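Rechercher dans l'aide
Rechercher
Publié le 20 juin 2025, par l'équipe Veltideo
17 partages

Section 2 : Installer le poste de score et préparer votre premier match

Votre console Veltideo est déballée, chargée, et la salle est réservée ? Alors on passe au meilleur moment : faire vivre le tableau d'affichage ! Cette section couvre le montage à la table de marque, l'appairage avec le panneau mural Barasa et la saisie des effectifs. Elle s'adresse aux clubs de basket, aux lycées et aux sections sportives qui jouent en salle.

Avant de commencer

Vérifiez que vous disposez de la console, du câble d'alimentation, de l'antenne courte et des deux boîtiers de possession. Le panneau Barasa doit déjà être fixé au mur et sous tension (voir la section 1). Prévoyez une table stable, placée à hauteur de la ligne médiane, avec une vue dégagée sur les deux paniers.

Attention : ne branchez jamais la console sur la même multiprise que la sonorisation. Les parasites peuvent retarder le déclenchement du signal sonore, et un buzzer en retard sur un tir de dernière seconde, c'est une soirée de discussions garantie.

Montage à la table de marque

1. Posez la console à plat, écran tourné vers le chronométreur.
2. Vissez l'antenne à la main, sans outil, puis redressez-la à la verticale.
3. Branchez le câble d'alimentation et faites-le passer derrière la table, côté mur.
4. Placez un boîtier de possession à chaque extrémité de la table, flèche face au terrain.
5. Appuyez sur Marche pendant deux secondes. Le logo Veltideo s'affiche, puis l'écran d'accueil.

Note : la console garde en mémoire la dernière salle utilisée. Si vous jouez à l'extérieur, choisissez Nouvelle salle dans le menu Lieu avant d'aller plus loin.

Gardez les boissons à l'écart du clavier. Les touches résistent bien à la poussière et aux doigts pleins de craie, beaucoup moins au café renversé pendant une prolongation !

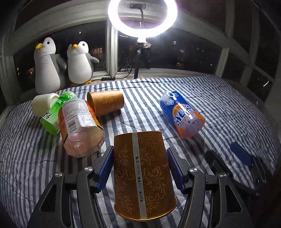

Gobelet en papier brun à motifs clairs, avec l'inscription « REUSE ».

Appairage avec le panneau Barasa

6. Dans le menu Affichage, sélectionnez Rechercher un panneau.
7. Attendez que le nom de votre panneau apparaisse dans la liste, puis validez.
8. Comparez le code affiché sur la console et celui du panneau mural. S'ils sont identiques, appuyez sur Confirmer.
9. Lancez le test d'affichage : tous les segments doivent s'allumer, puis s'éteindre ligne par ligne. C'est franchement joli dans une salle encore vide, profitez-en.

Si le panneau n'apparaît pas, éteignez-le, patientez 12 secondes et rallumez-le. Dans les grandes salles (le gymnase de Brovirville, qui nous a servi de terrain d'essai en avril, en fait partie), déplacez la console pour dégager la ligne droite entre l'antenne et le panneau. Les gradins métalliques repliés sont souvent en cause.

Attention : n'appairez pas deux consoles au même panneau. Les scores se superposent et le chronomètre peut se figer.

Saisie des effectifs

10. Ouvrez Équipes, puis Locaux.
11. Entrez le numéro de maillot et le nom de chaque joueuse ou joueur. La touche Suivant enregistre la ligne et passe à la suivante.
12. Répétez l'opération pour les Visiteurs.
13. Désignez le cinq de départ en cochant la case à gauche du numéro.
14. Enregistrez la feuille. Un bip court confirme l'opération.

Astuce : si votre club utilise déjà le logiciel de gestion Prurer, exportez la liste sur clé USB et choisissez Importer. Toute l'équipe arrive d'un coup, numéros compris, et vous gagnez de précieuses minutes avant l'échauffement !

Essai à blanc

Faites tourner une minute de jeu complète avant l'arrivée des équipes. Ajoutez un panier à deux points, un lancer franc, une faute personnelle, puis demandez un temps mort. Le chronomètre doit s'arrêter immédiatement et le décompte du temps mort s'afficher en bas du panneau. Corrigez ensuite le score avec la touche Annuler, qui remonte les actions de la plus récente à la plus ancienne.

Pour finir, maintenez Remise à zéro jusqu'au signal sonore. Les effectifs sont conservés, le score et les fautes sont effacés. La gestion des prolongations est décrite à la section 3.

2 commentaires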